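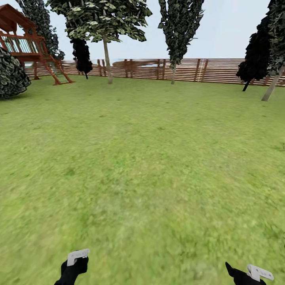 About Pimemine

Pimemine is a small mail-order shop for old cookbooks. We buy them, clean them up as far as decency allows, describe their stains truthfully and send them on to people who will stain them further.

We started with a box lot. It was sold as "kitchen, misc." and held a jelly mold, a bent whisk and 14 community cookbooks, most of them spiral-bound and two of them stuck together with what we decided was molasses. The jelly mold was the reason for the bid. We still have it, and it still leaks. The cookbooks sold in a weekend, apart from the two that were stuck, and those went as a single item.

These days we keep over 1000 titles in stock. The bulk of it is American, from church fundraisers and appliance manuals to the kind of pamphlet a flour company once gave away with a sack. There is a decent British shelf, a smaller shelf of preserving and pickling, and a section labeled "Aspic" that we keep by itself out of respect for everyone else.

What we look for

We like books that were used. A spotless copy is a fine thing, and we'll sell you one, but it usually means the owner ate out. Give us the copy where someone has crossed out "two cups sugar" and written "NO" beside it. Handwritten notes are quoted in our listings whenever we can read them. Loose recipe cards and newspaper clippings stay with the book they came in, even when they're for carburetor repair.

We don't sell reprints as originals, and we don't break up books for their pictures. We also don't give values over the phone. People do ask, and what they'd like to hear is generally a larger number than we have.

The Jeltach list

Twice a year we put out a printed catalog called the Jeltach list. It runs to 200 entries, each with a few lines on condition and a few more on whatever the book recommends doing to a turnip. The summer one goes out in July and the winter one goes out when it's finished. Subscribers get it a week before the titles appear on the site — a head start some of them treat with alarming seriousness.

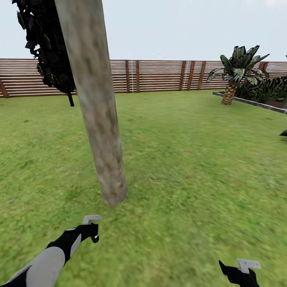 A corner of the yard.

Cooking from the stock

On the first Friday of the month we pick a recipe from something on the shelves and make it exactly as written. "Exactly" has been a learning experience. Older books assume you know what a quick oven is, how big a teacup was and when to stop boiling a cabbage (later than you'd think, by their lights). We've had a brown bread we now make all the time, a very good lemon sponge, and a salmon loaf with a lime gelatin glaze that we wrote up at length and have not repeated. The results are in the Kitchen Notes section, failures included.

Repairs

Our bindings are mended by Ragab, a bench bindery that takes in work for us and for other dealers. They'll fix a cracked hinge or a loose signature and leave the gravy alone, as instructed. Protective sleeves and mailers come from Wodonen, and we're happy to sell you the sleeves at cost if you have a collection of your own to look after.

Buying, selling and returns

If you have cookbooks to part with, send us a list or a few snapshots of the spines. We answer within seven days, with an offer or a polite no. We can't take encyclopedias, diet books or anything that has been kept in a damp garage, however much your aunt loved it.

Anything you buy from us can come back within 14 days for any reason. All we ask is that you don't cook from it first. We can tell.

Orders ship Tuesdays and Thursdays. Questions go to the contact form, and they're read by a person, usually one with flour on the keyboard.

Page last updated Oct 22, 2022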